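Home | Contents | Glossary | Index

Chapter 6
Recommendations After an Inquest

A coroner's findings establish who died, and when, where and how. In most jurisdictions the coroner may also comment on public health or safety and address recommendations to a minister, agency or private body. This chapter deals with that second function.

Recommendations are not orders. A body named in one may be required to reply in writing within a fixed period, but the reply can decline the measure proposed. Section 6.2 examines the Drurnell inquest, in which 17 recommendations were made and the agency's response ran to 170 pages. Section 6.3 considers causation: how close must the link be between a death and the practice criticised?

Workplace deaths raise a further question of overlap, as a safety regulator may be investigating the same events. Hegedűs and Alexiou favour adjourning the inquest until any prosecution is finished.

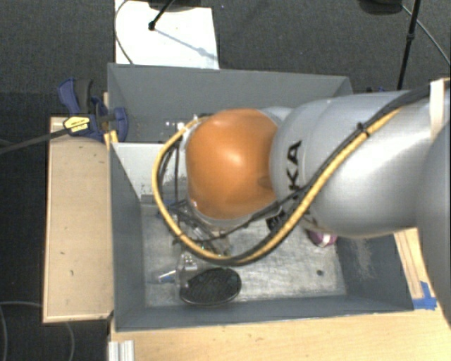

Figure 6.1 Robot arm over an open bin.

Readers should review the standard of proof (Chapter 4) before continuing.

Related chapters
Chapter 4: Evidence and Proof
Chapter 5: The Grube Inquiry
Chapter 7: Judicial Review of Findings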